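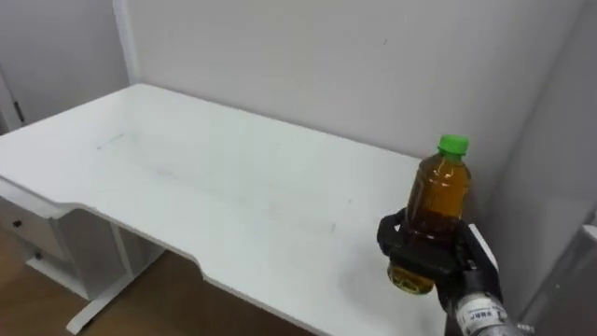 How many examples does a learning system need before it can be trusted with a simple handling task?

Fewer than most newcomers expect, provided that each example is complete, correctly labelled and different from the last. Our own collection for bottle handling stood at 3849 recorded attempts at the end of February, and the larger part of the improvement came from the first third of them.

April 5, 2021

I have been asked by several readers to set out how the Gralcombe collection is organised. The account that follows is my own and should not be read as a statement of the project's position. It concerns only the portion of the work for which I am responsible, namely the gathering and checking of examples. The training of the system is carried out by colleagues at Cetden, and I will leave that subject to them.

Each example is one attempt at one task by the robot under the direction of an operator. The operator moves, the robot follows, and the cameras and joint sensors record everything from the opening of the hand to its final release. An attempt that ends early is kept in the archive but does not enter the training set. We decided this in February after some debate. The opposing view was that a partial attempt still contains a good approach and a good grasp, and I have some sympathy with it. The difficulty lay in labelling. Two operators reviewing the same partial attempt would often disagree on where the useful portion ended.

The bottle task was chosen as the first of six because it is modest in appearance and demanding in practice. A small plastic bottle of tea-coloured drink with a green cap, held upright in a black jointed hand over a white desk, looks like a finished problem. The fingers must close firmly enough to hold the weight and gently enough to leave the walls in shape. Clear plastic also catches the light, and the highlights move as the bottle moves. A system that has seen only one lighting arrangement will learn the highlights along with the bottle, and its performance will suffer as soon as a lamp is changed.

For this reason the session plan, which we call the Tsegaye schedule, varies the conditions in a fixed order. The starting position of the bottle is changed after every attempt. The lighting is changed after every 14 attempts, and the operator is changed at the end of each block. Operators develop habits. One of ours always approached from the left, and for some weeks the system did the same, even when a direct approach was plainly shorter.

The desk is kept clear for the early blocks. Additional objects are introduced only once the system can manage the plain arrangement. I am often asked whether this is too cautious, given that real desks are seldom tidy. My answer is that a failure on a clear desk has few possible causes and can be traced within the hour. A failure among cups, papers and cables may occupy a whole afternoon, and the cause may still be a matter of opinion at the end of it.

Checking takes longer than recording. Every attempt is viewed once at full speed by a person who did not operate the robot, and is then marked as accepted, rejected or referred. In the most recent review, 291 attempts were referred. Most of these involved a grasp that slipped slightly and was corrected. We have come to value them. A system trained only on perfect grasps has no example to follow when a grasp begins to fail, and it will generally carry on as though nothing had occurred. Referred attempts that show a clear recovery are now accepted under a separate label, and I would recommend the practice to any group beginning similar work.

The records are held in Laltero, our internal catalogue. Its search function is slow and its naming rules are strict, but it does require a written note for each rejection, and those notes have proved more useful to me than any of the summary charts. When the same phrase appears repeatedly in the notes for one operator or one lighting arrangement, the plan for the following block is adjusted.

The second task in the series, which concerns the opening and closing of drawers, is at the planning stage. I expect to write about the session plan for it once the first block has been checked. Readers with questions on labelling are welcome to leave them in the comments, where I will reply as time permits.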